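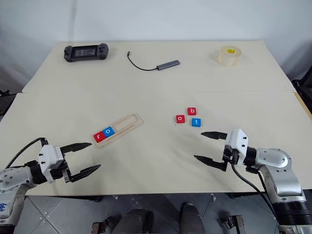
밀빌 청소년 공부방 지원 사업 중간 보고 (2월)

받는 분: 르브룅 재단 블랑딘 아르노 담당자님
보내는 사람: 밀빌 공부방 솔렌 게랭

안녕하십니까. 지난 보고 이후의 진행 상황을 말씀드립니다. 제 한국어가 아직 부족하여 표현이 어색한 곳이 있으면 양해를 부탁드립니다.

1. 수업 운영
현재 학생 40명이 등록되어 있습니다. 수학반과 읽기반은 계획대로 진행하고 있습니다. 읽기반은 처음에 한 반이었지만, 학생들의 수준 차이가 커서 두 반으로 나누었습니다. 나눈 다음에는 조용하던 학생들도 소리 내어 읽는 일이 많아졌다고 선생님들이 말합니다. 화요일 저녁 수업은 버스 시간 때문에 결석이 많았습니다. 그래서 시작 시간을 30분 앞당겼고, 결과는 다음 보고에 적겠습니다.

2. 예산 사용
이번 기간에 받은 지원금 2000유로 중에서 교재비와 난방비를 먼저 지출하였습니다. 교재는 로트포르에 있는 서점에서 구입하였습니다. 난방비는 예상보다 많이 나왔습니다. 건물이 오래되어 창문 틈으로 바람이 들어오는 것이 원인이라고 생각합니다. 부족한 금액은 간식비에서 옮겨 사용하고 싶은데, 이 변경에 대하여 재단의 허락을 부탁드립니다. 영수증 사본은 우편으로 따로 보내 드립니다.

3. 어려운 점
수학 선생님 한 분이 볼레르로 이사를 가시게 되어 새로운 선생님을 찾고 있습니다. 지원자 두 분과 면담을 하였고, 한 분은 저녁 시간에 올 수 있다고 하셨습니다. 아직 계약은 하지 않았습니다.

4. 다음 계획
봄 방학 동안 8일의 집중 수업을 준비하고 있습니다. 오전에는 수학, 오후에는 글쓰기를 할 예정입니다. 학부모님께 보내는 안내문은 초안이 완성되었으며, 재단 이름을 어떻게 표기하면 좋은지 알려 주시면 그대로 넣겠습니다.

간식비 변경에 대한 답변을 기다리겠습니다. 감사합니다.

솔렌 게랭 드림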